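Ticket: Roll of honor search returns no result for names with non-ASCII letters
Product: Skimetti memorial register, public search page
Opened by: Signe Nørgaard, Stougaard Veterans Memorial
Assigned to: Asger Hedegaard
Priority: 2
Status: Resolved

Reported
The October import loaded 2,890 service records into the register. Records open normally from the panel list. Searching by surname fails for any name containing ø, ð or Þ. Plain surnames are found. Families use this page to locate a name before the wreath laying, so a fix is needed ahead of the ceremony.

09:40 Hedegaard
Reproduced on the public page and on the staff login. The import log shows no rejected rows. Requested the source file and the export settings. 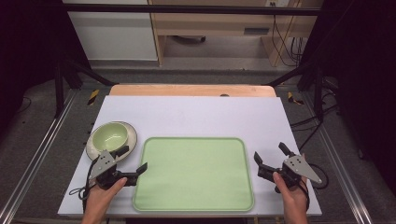
Do the names have to be corrected in the records themselves?
The records are correct and should be left alone. Only the search index needs to be rebuilt.

11:15 Hedegaard
Source file is UTF-8. The index job was still set to Latin-1 from the previous load, so the stored name and the indexed name differ. Display reads the stored name, search reads the index. Changed the job setting to UTF-8 and started a rebuild in batches of 200.

13:05 Kvaran
Rebuild stopped at batch 3. Lock held by the nightly tribute export, which had not closed. Released the lock, restarted from batch 3. No errors after that.

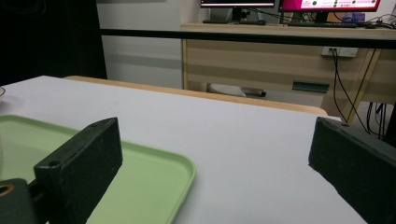 Black gripper fingers, white table surface

14:30 Nørgaard
Tested surnames with each of the affected letters. All found, with correct panel and line. Rank and branch filters also work. The kiosk at the visitor entrance still shows the old results.

14:50 Hedegaard
Kiosk keeps a local copy of the index. Use Settings, Data, Refresh copy, then restart the browser.

15:10 Nørgaard
Refreshed and restarted. Kiosk matches the website. OK to close.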